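Stitby Reading Room - progress report to the Després fund
Tuesday, March 4, 2025

Quick one, full accounts to follow. Evening reading classes now at 56 adults signed up, most of them coming weekly. Waiting list still open. Spent 1000 on large print books - Claltitz delivered 2 boxes short, have chased them.

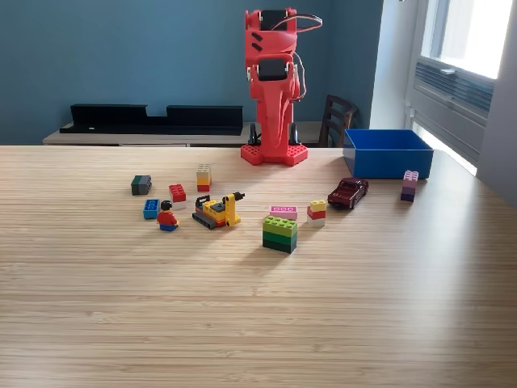 Light wood table, blue bin at the back.

Tutor hours over budget in Febuary, will even out by May. Aldo Piras has taken the beginners group, going well. Spelling workbooks from Flidus too hard for most, swapping them out. Attendance 75 percent, up on the fall.

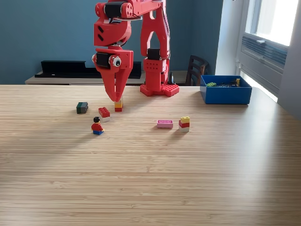

Tabletop, striped grain.

Still need a yes or no on the summer session - rent is due befor then.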